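4.2 Layout of the packing room

The room was surveyed by Arsen Koval and Miroslava Hladun in October, before any change was made to the layout. The floor is speckled gray carpet. The work surface is a light wooden tabletop shared by electronics and cardboard boxes.

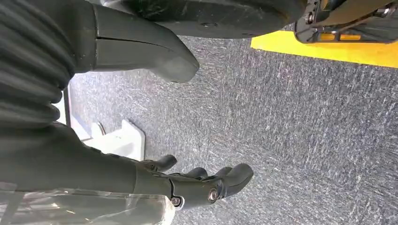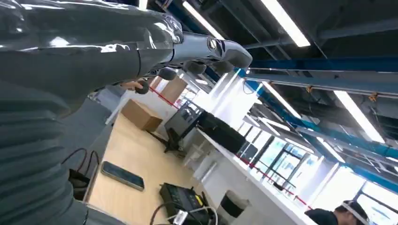 Section 4: Room and Furniture

The monitor and the boxes compete for the same part of the tabletop. The proposed layout moves the boxes to a shelf 187 cm long and leaves the monitor in place. Cables are to be routed along the rear edge. Clear plastic sheeting is to be kept off the carpet and stored with the Trultach packing supplies. Larysa Polishchuk approved the plan with 3 changes, listed in Appendix B.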